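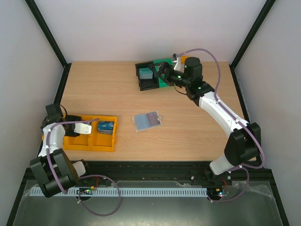

¿Por qué chocan a veces dos robots que trabajan en la misma mesa?

Chocan porque cada brazo se mueve según lo que le dicen sus sensores y su programa, y si uno de esos avisos es falso o llega tarde, los dos pueden ir al mismo sitio a la vez.

Dicho así parece sencillo. También parece sencillo no tropezar con tu hermano en el pasillo, y ya ves.

El día del golpe

En el taller de Sindside había dos brazos que compartían mesa. El izquierdo se llamaba Fluretti y el derecho, Tahiri. Su trabajo era recoger cajitas y tarjetas y dejarlas en bandejas. Un oficio tranquilo, sin grandes sobresaltos, hasta una mañana de diciembre.

Tahiri tenía que soltar una caja y apartarse. Su programa dio la orden: «abre la pinza». La pinza no se abrió. Un cable que llevaba meses doblándose por el mismo punto se había roto por dentro, donde no se ve, y la orden se quedó por el camino. El programa, que era muy confiado, apuntó «pinza abierta» y le dio permiso a Fluretti para entrar.

Fluretti entró. Se oyó un clac bastante feo. 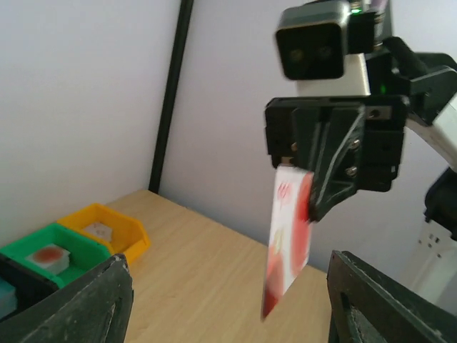 Un brazo robótico sujeta por arriba un paquete rojo y blanco.

Shiela Catacutan estaba al lado y apretó el botón rojo de parada, que corta la fuerza de los motores. Tardó dos segundos. Fluretti se quedó con un dedo torcido y la caja quedó como un acordeón. Las personas salieron enteras, que es lo que más importa en cualquier historia de robots.

¿Quién tuvo la culpa?

Lo primero que hizo el taller fue sospechar de Fluretti, pobre, por ser el que llegó después. Nithin Kurian prefirió leer el registro. El registro es una especie de diario donde el robot escribe todo lo que hace, aunque con menos emoción que el tuyo. Ponía «pinza abierta» cuando la pinza estaba cerradísima.

El programa había confundido dos cosas distintas: dar una orden y comprobar que se ha cumplido. Es lo mismo que pasa cuando alguien grita «¡recoge tu cuarto!» desde la cocina y da el asunto por terminado.

¿Y los cables?

Un brazo robótico se dobla una y otra vez, y sus cables se doblan con él. Por dentro llevan hilos de metal muy finos. Coge un clip viejo y dóblalo muchas veces por el mismo sitio: acabará partiéndose. A eso se le llama fatiga. Los metales también se cansan, aunque protestan menos que nosotros.

Por eso los cables se dejan con algo de curva, para que el brazo pueda estirarse sin dar tirones. Si la curva es muy corta, el cable sufre — y si es muy larga, se engancha en todo lo que encuentra.

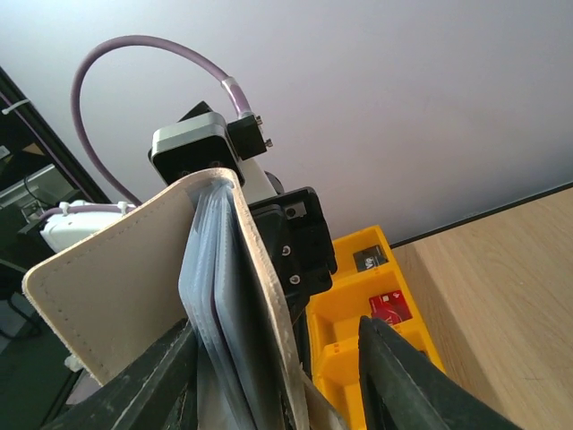
Después del golpe, el taller cambió varias cosas. Ahora la pinza lleva un sensor que mide cuánto se ha abierto de verdad, y mientras ese sensor no conteste, el otro brazo espera. Si pasan ocho segundos sin respuesta, se para todo y suena un pitido insoportable. Lo eligió Kaan Bozkurt, que por suerte trabaja en otra planta.

Luego vinieron las pruebas. Repitieron el mismo movimiento 1796 veces, unas con la caja puesta y otras con el cable desenchufado a propósito. Un trabajo apasionante, según Kaan, que no estaba.

Si alguna vez visitas un taller

Quédate detrás de la línea del suelo aunque los brazos estén quietos. Un robot parado puede estar averiado o puede estar esperando su turno, y desde fuera las dos cosas se parecen muchísimo. Pregunta dónde está el botón rojo. Y no lo pruebes para ver qué pasa: se para todo, y a continuación se te queda mirando el taller entero.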